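## Instrument hire: changes from December

The Avholm instrument store has moved to the new loan system, and all current hire agreements carry over without a new form. Families keep the same instrument and the same reference number. The items below apply to string, brass and woodwind loans. Percussion and keyboard loans are handled by the schools and are not affected.

**Loan periods.** A standard loan now runs for 20 weeks and can be renewed 2 times. Renewal is done on the hire page, using the reference number printed on the case label. If the label is missing or unreadable, quote the serial number of the instrument instead. On violins and violas this is on the paper label inside the body, seen through the left f-hole. On clarinets it is stamped on the lower joint, and on most brass it is on the second valve casing or the mouthpipe.

**Deposits.** The deposit is $100 for violins, violas, flutes, clarinets, trumpets and cornets, and $200 for cellos, basses, bassoons and French horns. Deposits already paid at the old rate stand until the instrument is returned or exchanged. Exchanging a fractional-size string instrument for the next size up does not count as a new loan, and no further deposit is due.
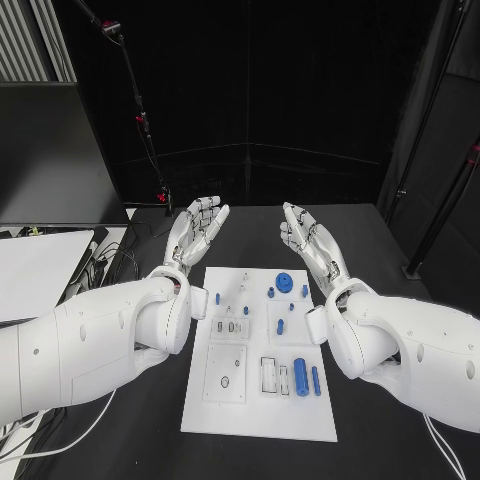
**Sizing.** Teachers should measure before requesting an exchange. For violin, measure from the neck to the middle of the palm with the left arm held straight out to the side. For cello, seat the student with knees bent at a right angle and check that the lower edge of the body meets the knees and the C-string peg sits near the left ear. Requests sent without a measurement will be returned to the teacher.

**Strings and consumables.** Each string loan includes one replacement set. Reeds, valve oil, cork grease and rosin are not included and can be bought from the store desk or any music shop. Please do not fit steel strings to instruments supplied with synthetic-core strings - the added tension has lifted several top plates on the smaller cellos.

**Repairs.** Repair work is split between two workshops. Wamadus takes brass and woodwind, Munasinghe takes strings and bows. Instruments should come to the store first so that the fault can be logged. Repairs arranged privately will not be refunded. A fallen soundpost is a repair: slacken all four strings evenly, leave the post where it is, and bring the instrument in. Stuck mouthpieces are removed at the desk while you wait. Pliers should not be used on them.

**Returns.** Return the instrument in its case with the bow, shoulder rest, mouthpiece or other listed parts. The parts list is inside the case lid. Deposits are paid back once the instrument has been checked against the list.

The Akberg branch school collection point keeps its present hours and accepts returns only. New loans and exchanges are issued at Avholm.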